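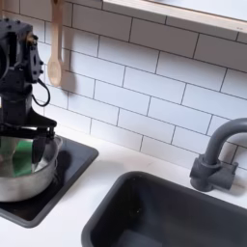

공동주방 운영회의 회의록

본 회의는 브라간사(Bragança)관 공동주방의 설거지 구역 사용 기준과 비품 관리 방법을 정하기 위하여 2018년 7월 13일 1층 회의실에서 개최되었다. 의장은 지난 회의록을 낭독한 후 이의가 없음을 확인하고 이를 원안대로 승인하였다. 이어 설거지 구역의 현황을 검토하였으며, 흰색 조리대 위에 모서리가 둥근 어두운 색 사각 받침을 두고 그 위에 스테인리스 볼을 올려 녹색 수세미로 안쪽을 닦는 배치를 기본 배치로 삼자는 의견이 제출되었다. 참석 위원은 모두 6명으로 의결 정족수를 충족하였다.

참석: 의장 두샨 니콜로브스키(Dušan Nikolovski) 외 위원 5명
배포 자료: 비품 대장 사본, 설거지 구역 사용 기준(안)

제1호 안건. 설거지 구역 사용 기준(안)

의장은 1월에 시행한 임시 기준이 층별로 다르게 해석되어 왔음을 보고하고, 단일 기준의 제정을 제안하였다. 위원들은 다음 사항에 합의하였다.
가. 볼과 냄비류는 받침 위에 놓고 세척한다. 조리대 면에 직접 놓고 문지르지 아니한다.
나. 받침은 사용 후 들어내어 밑면까지 닦고, 세워서 말린다.
다. 수세미는 물기를 짜서 거치대에 둔다. 볼이나 개수대 안에 담가 두지 아니한다.
라. 개수대 뒤쪽 벽 타일과 조리대가 만나는 이음부는 매주 1회 마른 천으로 닦는다.
라항과 관련하여 한 위원이 세척 주기를 격주로 완화할 것을 요청하였으나, 이음부에 물때가 생긴다는 민원이 이미 접수된 점을 들어 원안을 유지하기로 하였다. 표결 결과 찬성 5, 반대 1로 가결되었다.

제2호 안건. 수세미 구분 사용 및 교체

현재 식기용과 조리대용 수세미의 구분이 없어 위생상 문제가 있다는 지적이 있었다. 녹색 수세미는 볼과 식기에만 사용하고, 조리대와 개수대에는 다른 색을 사용하기로 하였다. 색상은 납품처의 재고를 확인한 후 확정한다. 교체 주기는 20일로 하며, 교체일은 개수대 옆 점검표에 기재한다. 구매처로는 켄드베리(Kendberg)와 피스투넥스(Pistunex) 두 곳의 견적이 제출되었다. 켄드베리의 단가는 묶음당 3000원이며, 피스투넥스는 단가가 다소 높으나 낱개 주문이 가능하다. 보관 공간이 넉넉하므로 켄드베리에서 묶음으로 구매하기로 하였다. 전원 찬성으로 가결되었다.

제3호 안건. 비품 대장 정비

비품 담당 위원은 대장상 볼, 쟁반, 받침류가 모두 57점이나 보관 위치가 기재되지 않은 품목이 다수 있다고 보고하였다. 스테인리스 볼의 경우 크기 표기가 없어 반납 여부를 확인하기 어렵다는 설명이 있었다. 이에 따라 볼은 지름을 실측하여 대장에 적고, 겹쳐 보관할 때에는 큰 것을 아래에 두기로 하였다. 표면에 긁힘이 심한 볼의 폐기 여부는 실사 후 다시 논의한다. 바로브(Warov)관에서 빌려 간 쟁반에 대하여는 의장 명의로 반환 요청 공문을 발송한다.

기타 사항

가. 배수구 거름망의 규격이 맞지 않는다는 의견이 있어 시설 담당 부서에 실측을 요청하기로 하였다.
나. 사용 기준은 한 장으로 정리하여 개수대 근처에 게시하되, 벽 타일에 접착제를 직접 사용하지 아니한다.
다. 야간 사용 시간 연장 건은 자료가 부족하여 차기 회의로 이월하였다.

후속 조치

사용 기준 게시문 작성: 의장
수세미 발주 및 색상 확인: 구매 담당 위원
볼 실측 및 대장 수정: 비품 담당 위원
거름망 실측 요청: 서기

차기 회의 일정은 비품 실사가 끝난 후 의장이 서면으로 통지한다. 더 이상의 안건이 없어 의장이 폐회를 선언하였다.

의장 두샨 니콜로브스키 (서명)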